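Can a machine do the wiping down yet? Talking with Efa Gronow

28 March 2022

Efa Gronow had 40 minutes for me, then 25, then it was a phone call while she ate. So some of this is out of order. She runs the home chores side at Sirkavon, which is a small outfit, and before that she did shop-floor stuff at Parnside -- shelf restocking, bins, boxes going from one place to another place.

I asked the obvious one first. Can they do chores yet.

"No. Next question."

Then she laughed and gave me the longer version. "They can do pieces of chores. Pick the thing up, yes, a lot of the time. Put it down where you meant, mostly. But a chore is maybe thirty of those in a row and it has to notice when number eleven went bad."

Her team keeps a log. Last December they put 116 towel jobs through the arm in their test kitchen. A towel job is: find towel, grab towel, get it to the bowl or the rack or wherever, let go. 93 came out OK. She was pleased with that for a day, she says, and then Yiğit Bozkurt, who looks after the arm, asked what happened to the other 23.

"Dropped it. Grabbed two. Grabbed the towel and the tablecloth. One time it let go fine but the towel was stuck to the pad and went right back up with the hand."

Why towels, I said. Seems like you'd start with cups.

"Everybody starts with cups. A cup is the same cup every time. A towel is a different shape every time you touch it, and every time you touch it you changed it. There's no handle. You pinch a bit and the rest does whatever it wants."

And the shop floor? Easier, she thinks, but not by as much as the sales people say. At Parnside the boxes were square and the lights were always on and there was a guy, Damilola Balogun, whose whole shift was walking over to un-jam things. "So was it automated? Sort of. Damilola was automated." He's at Ruvitz now and apparently still walks over to un-jam things.

I called him, by the way. Two minutes on his break. He said a stocked aisle at six in the morning is one thing and the same aisle at noon with people in it is a different job, and he'd put the machine on the first one and himself on the second. He also said the scanner carts were the worst of it but then he had to go so I dont have more on the carts.

Back to Efa. We got on to how the things learn. A person does the task by hand, with the same sort of jaws the arm has, over and over, and the software gets fed all of it. 874 runs so far for towels alone. It's boring work and she does her share. "Your thumb goes first. Then you start doing it lazy, and the lazy ones are in there too, so it learns lazy."

Does she mind that?

"Bit lazy is fine. People are lazy at home. I'd like it to fold like a person who wants to go sit down."

The real trouble, she says, is tables. Real ones. The test kitchen had a clean gray counter and everything worked great on the clean gray counter. Then Hadiza Ogundipe, her boss, told them to go try peoples' homes -- shiny tops, cables, pens, snacks, stuff nobody has put away. Success dropped by half the first week. "Glare alone. It sees a reflection and thinks there's something to go get."

So when? I wanted a year. She wouldn't give me a year. She'd give me an order: laundry moved from A to B first, then clearing a table if you don't care where things end up, then wiping. Folding way later. Dishes with food on them, don't ask.

Price she also would not touch. "More than a towel."

Last thing I had down was whether she'd have one in her own place. She thought about it for a while, chewing. Said yes for the hallway, no for the kitchen, and

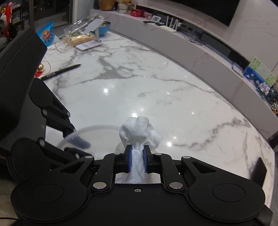
maybe for the living room if it stayed off the good table. Her mother would have one tomorrow, she said, and would follow it around the house fixing everything it did.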